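Terkine Makers Help > Arms and grippers

Gripper lets go of chip bags, fine on everything else
posted by Gemma Fothergill, 5 September 2021

Hi all. Shared workshop in Nitemcombe, we've been putting together a white arm with a two finger gripper, build is mostly done, now trying to get it to pick stuff off a cabinet and put it back down. Apples ok. Water bottles ok if you come in from the side. Chip bags are killing us.

What happens: fingers close on the bag, controller says contact, arm starts the lift, bag slides out. Or it gets up a little way and then rotates and slips. Tried closing harder and it just squashes the air to the other end of the bag. Fingers are the pale stock pads that came in the Hatby kit, no covering on them. Controller is a Dunmore board, closing force is set at 80 (it's a scale, no idea what the units are, manual doesnt say).

We've been going for the corner, figured less air there. One finger over the top of the bag, the other pressed on the end.

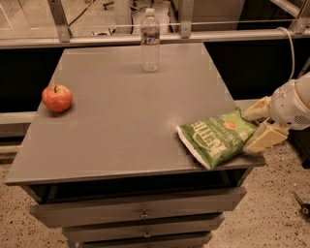

Pauline Pearce
Corner is right, force is wrong. 80 on a Dunmore board is way too much for foil, you're pushing the bag out from between the pads like a wet bar of soap. Drop it a lot. Start low, go up in small steps till it holds, then one more step and stop.

Other stuff, in order of how likely I think it is:

Pads. Bare stock pads are slick. Put something grippy on them, thin silicone sheet, even the rubbery drawer liner stuff from the hardware store. Glue it, don't tape it, tape creeps. Do both fingers or the bag will twist toward the one that sticks.

Crimp. If you can get both pads on the flat crimped seal instead of the puffy part, do that. No air in there to move. Doesn't have to be the full width of the seal.

Wait before lifting. Close, wait 200 ms, close again to the same target, then lift. The bag settles after the first squeeze so the second one takes up the slack. This alone fixed mine when I built a Hatby arm in my garage. Slow the first part of the lift too. You can go fast once it's clear of the table.

And don't trust the contact flag. All it means is the motor current went up. A bag full of air will do that with almost nothing between the fingers.

What's your wrist angle at the grab? If it's tilted, the weight of the bag is trying to peel itself off one finger.

Gemma Fothergill
Thanks!! Wrist was tilted yeah, never thought about that. Went down in steps like you said, ended up at 4 steps below where I started, plus the 200 ms wait and the double close. Havent done the silicone yet, need to order some. It picks up and it stays picked up now, did a bunch of lifts with the same bag. Still a bit of a swing at the start of the lift.

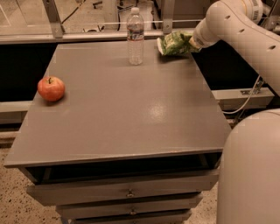
Green bag up off the cabinet, bottle and apple still on the top.

Next thing is setting it down without knocking the bottle over. Right now we just swing wide. Would like to have that sorted before the open evening in October.

Guest
just use a suction cup. bags are easy with suction

Pauline Pearce
Suction on a crinkly bag leaks like crazy unless you get a soft bellows cup and a decent pump. Wouldn't rip out a working gripper for it.

Gemma, for the set down, don't swing wide, go up first. Put in 2 extra waypoints, one straight above the pick spot and one straight above the drop spot, both higher than the bottle cap plus however far the bag hangs down. Everything sideways happens between those. Then straight down, slow. Open the fingers only part way or the upper one will flick the bag when it lets go.

The swing will mostly go away when you ramp the lift. There's an acceleration setting on the Dunmore boards, second page of the motion menu on mine, yours might be differnt depending on firmware. Halve it and see.

Post your pad measurements when you order the silicone, I've got offcuts and can tell you which thickness I used.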